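January 19, 2018

The ducks are coming! I've finally paid my deposit to the lovely people at Dakden, and eight Veston ducklings will be mine in June. I've wanted ducks for years and kept talking myself into more hens instead, so this feels like a proper treat.

First job is the house. I'd set my heart on the Sornik, but the door is only 30 centimetres wide and I'm told ducks like to barge out all at once (I can't wait to see it), so I'm building my own.
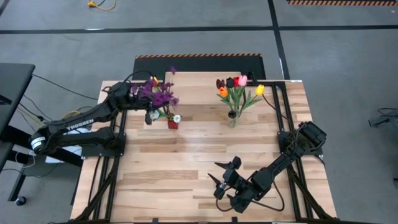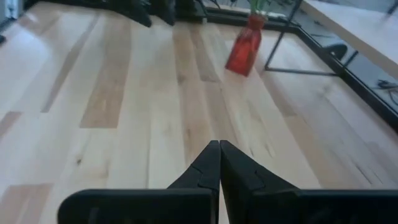

*Light wood in both, and black grippers.*

Then there's water. They don't need a pond, just something deep enough to dunk their heads in, and I've found two old washing-up bowls that'll do for the little ones. After that I'm digging a pool by the compost heap, around 12 paces from the tap. My hose reaches, just!

I'm saving the slugs for them too. The bed by Mạch Lane was crawling last summer and I lost every single lettuce. Next post will be all about bedding, so if you swear by straw or shavings, do tell me.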